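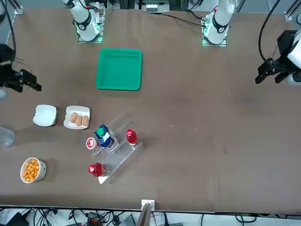
Our club's spring project is a snack-serving task for two arms, and most of the work so far has gone into deciding where things sit. The goal is simple to state: given a short order, put the right items on a tray and leave everything else alone. The tray is the green square one, and its start position is between the two bases, a little nearer the left one. Food goes on the left side of the table. That covers the biscuits on their plate and the bowl of cheese puffs. Drinks go on the clear stepped stand, which is set at an angle. The right half of the table stays clear so that finished trays have somewhere to go.

The stand has been the hardest part. Clear acrylic is nearly invisible to our depth sensor, so the planner treated the steps as open space and was happy to drive a finger through them. Ashraf Ait Brahim measured the stand with calipers and built a collision model out of boxes, one box per step. It is an ugly model and it works. The only requirement is that the stand does not move, so we marked its corners on the table and now check them before each session.

Bottles lying on their sides are a separate case. An upright bottle can be grasped from any direction around its axis. A bottle on its side leaves two good approaches, and on the lower shelf one of those is blocked by the next step. We wrote a rule for it and tested the rule 79 times with the bottle turned to different angles. It failed 16 times. Most of the failures had the same cause, the cap being mistaken for the base, which put the grasp point too far toward the neck.

Biscuits are easier than I expected if the plate is known. We grasp across the short side and limit the closing force. The first limit was set too high and we swept up a lot of crumbs. Cheese puffs are still unsolved. Picking them one at a time is slow, and pinching into the pile gives a different number each time. Bheki Sibiya wants to tip the whole bowl with both arms. I would like to see it in simulation first.

Software notes for anyone in the club who missed Monday. The task code is now in the Brernora folder, and the old Ryu scripts are read-only. Order files are plain text, one item per line. The wait between arm moves is 800 milliseconds, up from 418, which was too short for the gripper to report that it had closed. Please do not lower it to make the demo look faster. If the arms stop with a handover error, clear the error on both sides before restarting, left side first.

Next on the list is the handover itself. The left side of the table is full and the right side is open, so one arm does nearly all the picking and the other mostly waits. I want to try sliding the tray across at the halfway point. The raised edge gives the fingers something to hold, but with a drink on board the tray may need to be held from both sides. We have the room from 4 p.m. on Monday, and I will bring the calipers.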